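Cómo revisar un puesto de recogida antes de automatizarlo

Nos han prometido que la pinza quitará trabajo pesado en Brutitz. Puede ser. De momento cambia quién prepara la mesa, quién repite y quién apunta los fallos, y conviene mirar eso antes de firmar nada. La tarea de prueba es modesta: meter un vaso en una cesta.

Paso 1. Deje la cesta en su sitio y la zona de agarre libre. Apunte las marcas de la madera; luego alguien preguntará si ya estaban.

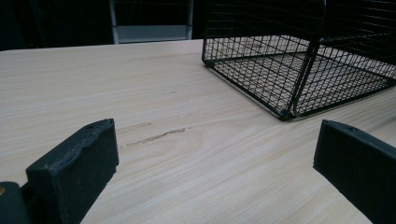 Paso 2. Coloque el vaso de pie entre los dedos, con la cesta detrás. Cierre despacio. El folleto de Nendar habla de 100 ciclos seguidos; en nuestra hoja de marzo constan 91 válidos, y los demás los recogió a mano una persona que no figura en ningún cálculo de ahorro.

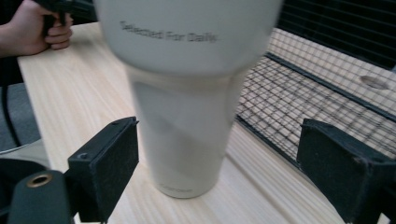
Paso 3. Repita con la pieza muy cerca de la cámara. Un cuerpo ancho y claro puede llenar casi toda la vista – pregunte al proveedor qué hace el sistema en ese caso y pida la respuesta por escrito.

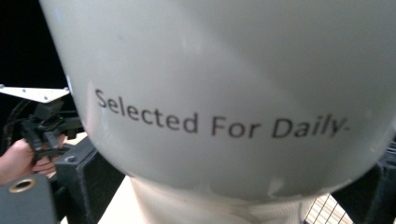
Vaso con el texto «Selected For Daily.», visto de cerca.

Paso 4. Compruebe la posición final dentro de la cesta y anote el resultado usted mismo. No acepte el recuento automático como único registro. Si el turno pierde minutos vigilando la máquina, esos minutos también van a la hoja.
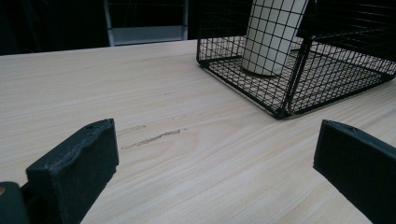 Ferrand – Equipo de Métodos y Puestos de Trabajo

Guarde las hojas hasta la reunión del martes. Quien haya manejado la pinza debe estar presente y poder decir que no compensa.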